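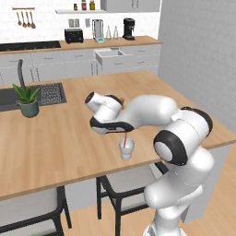

1. What happened in the straw task

Project Brikness, second report
Author: Jae-hoon So
1 Feb 2019

In the first report I described how the simulated kitchen was built and how the arm receives its commands. The present report is about the fault which stopped our work on the straw task. The task is simple to say: the arm must reach over the kitchen island, take the straw that stands in the white cup, and lift it out while the cup stays standing.

We ran 50 trials with the same start position of the arm. In 40 of them the cup fell over before the straw was out. At first we thought that the grasp was too weak and the straw was slipping, so I increased the closing force. The result became worse, and in several trials the whole cup was lifted together with the straw and then dropped on the counter.

2. How we searched for the cause

The simulator, Holloway, writes one line to the log for each control step. I chose one failed trial and read it from the beginning. At step 2065 the planner Sternemlow sent the command "close". At this same step the height of the gripper was still decreasing. It means the fingers were closing during the downward movement and they pushed the straw sideways against the rim of the cup. The arm stopped only later, when the hand was more than 3 cm below the height we had requested.

I had believed that the planner waits until the arm has arrived. The manual says that it waits until the arm is "near", and the value for near is set in the configuration file. Our file was copied from the drawer task, where a large value makes no harm. For a thin straw it is much too large.
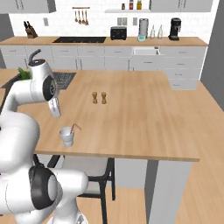
Figure 2. Arm over the island, with the gripper above and to the side of the cup.

There was also a second mistake, and it was mine. The collision check between the gripper and the cup was switched off. I did this in June to make the simulation faster when I tested only the camera positions, and I forgot to turn it on again. With the check active, the run would have stopped with an error message and we would have found the problem much earlier.

3. Correction

The tolerance for arrival is now a separate parameter for each task. The "close" command is sent only when the joint velocities are also under a limit. The collision check is active by default, and if somebody disables it, the name of the log file shows this.

I repeated the failed trial that I had read, and the cup remained upright. The complete series is not repeated yet.

4. Safety remark

In simulation a fallen cup costs nothing. The same planner will be used with the real arm in the Musau laboratory, and there the hand could press into the table or into the fingers of a person. For this reason I ask that the straw task is not moved to the laboratory until the complete series is finished and my supervisor has seen the logs. The old configuration file should be deleted from the shared folder. It is still there under the name of the drawer task.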